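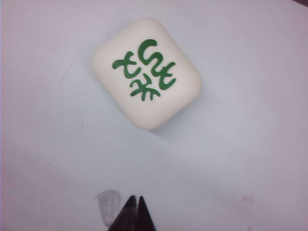
June, late, should be in bed

Mahjong night at Elsa's again. Lost again. Seven of us turned up so we had to swap in and out, and I spent half the evening on the sofa eating crisps and watching Khải Tăng pretend he had nothing. He had everything. Green dragons, the lot. He does this thing of sighing before he wins and I fall for it every time.

Walked home the long way by the canal. Warm still. Thought about Gran's set and where it went after the move – Mum says the loft, Roald says he never saw it. Must ring her about it tomorow. Not the sort of thing you can replace.

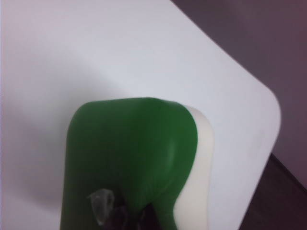 Rules argument took up most of the second round. Elsa Kvam plays how her aunt taught her, Khải plays how his family does, and I play whatever the last person told me. Lợi Lý wanted it all written down. So I had a go on the back of an envelope, nice big white thing with one rounded corner, same sort of curve as that pale slab in the photo, and got as far as point 6 before they were off again about whether you can take a discard for a pair. You can if it wins. I think. Left the envelope under the fruit bowl, will be lost by next time.

Elsa made the lemon cake. Bit heavy in the middle, she said so herself before anyone could. Had two slices. Kettle on constantly. Roald Åberg turned up at half nine straight off his shift, played one hand standing up in his coat, won it, went home. Unbearable.

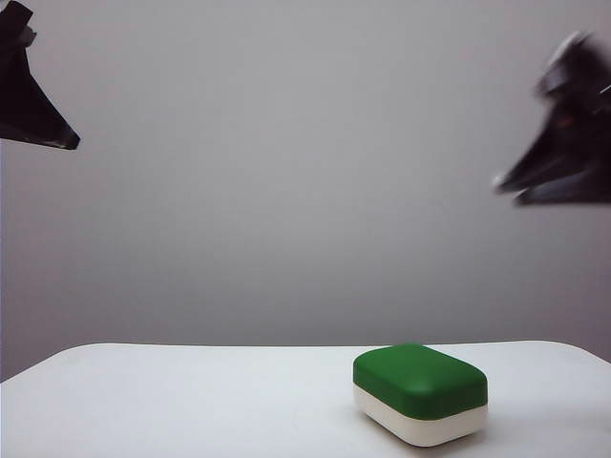 Anyway I want to get better at it. My trouble is I pick a hand too early and then hang on to it long after it's dead. Lợi Lý says just watch the discards, which is fine for her, I can hardly keep my own 13 in order. Keep putting the bamboos in upside down too. Might practise at the kitchen table on Mum's spare set if she'll part with it.

Next one is here, so need chairs. Borrow from downstairs? And a proper cloth, the table is to noisy for shuffling and the baby next door will be awake. Ask Lợi Khúc about crisps, he gets the good ones.

Feet ache. Alarm set. Bed.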